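I met her in the cafe across from the old Nistlow Theater, and she was already halfway through her soup. She's 29 and has been acting since grade school, but you've probably only noticed her since Tranero, the little film that opened in October.

"I had nine lines," she told me. "I practiced them for weeks - my poor neighbors!"
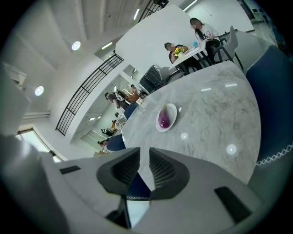
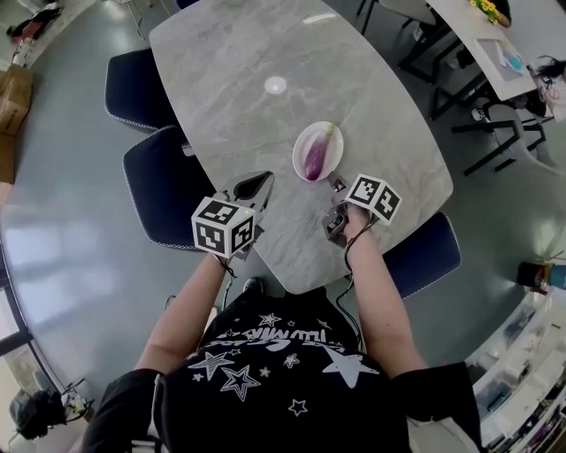 A purple eggplant on a white oval plate, at a marble-patterned table.

Tranero is set in 1946, and she plays a switchboard operator who hears something she shouldn't. I asked how she got the part (I'd heard 300 women read for it).

"My agent at Brunner called while I was on the bus to Porkport. I missed my stop and had to walk back in heels."

She still does theater whenever she can. The house in Porkport has 542 seats, and she says she can tell by the coughing how a night is going. "If they cough in the second act, I talk faster. The director hates it."

So what's next? A comedy, she hopes, and maybe a part where she gets to sit down less. "I spent nearly the whole movie in one chair," she said, laughing, and then she asked me if I was going to finish my bread.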